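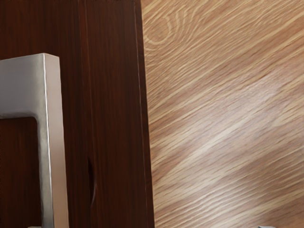

What is Tapsell?

Tapsell is a free collection of handwritten recipe cards, typed up line by line and sorted so that people can search them, cook from them, or study how home cooks wrote things down. It holds 400 cards so far, all from kitchens in and near Flullham and Todlow, and every one is a delight!

Why we made it

Kirsty Ellery inherited a biscuit tin full of her grandmother's cards and could read maybe half of them. She typed up the ones she could, passed the rest to Heather Tipoki (who can read any handwriting on earth, as far as we can tell), and then neighbors started bringing their own tins over. The first release was mostly cakes. This one has soups, pickles, a lot of jam, and a wonderful run of cards from a boarding house cook who measured everything in teacups.

What's in the download

cards.csv has one row per card
lines.csv has one row per line of writing, in the order it appears on the card
words.txt explains local and old-fashioned terms
changes.txt lists fixes since the March release

Columns in cards.csv

card_id: a short code, never reused
title: as written, or blank if the cook didn't give one
dish_type: our label, such as soup, cake, preserve
place: Flullham, Todlow, or unknown
year: only filled in when the card carries one
notes: stains, crossings-out, remarks in the margin (read these, they're the best part)

Spelling

We kept it. "Tumeric," "brocolli," and four different goes at "Worcestershire" are all in there just as the cooks wrote them. If you want tidy spellings, use the clean_text column in lines.csv, which Wubit Derese put together by hand. A word we couldn't read is marked [?].

Known problems

Oven temperatures are a mess. Plenty of cards just say "hot" or "a good oven," and we haven't tried to turn those into degrees. The dish types lean heavily toward baking, so please don't use the counts to say what people ate day to day. 2 cards are joined under a single card_id and will be split in the next release. Some of the preserving methods are old and not safe by today's standards, so check a current guide before you bottle anything.

Sending us cards

Yes please! Type up the card exactly as it stands, line breaks and all, and send it to Huia Fairweather with the owner's okay. We'd love to reach 1,000.

License

Free to use, share, and change. Please credit "Tapsell recipe cards" and keep the cooks' names where they appear.

Last updated 27 August 2022 by Lachlan Lennox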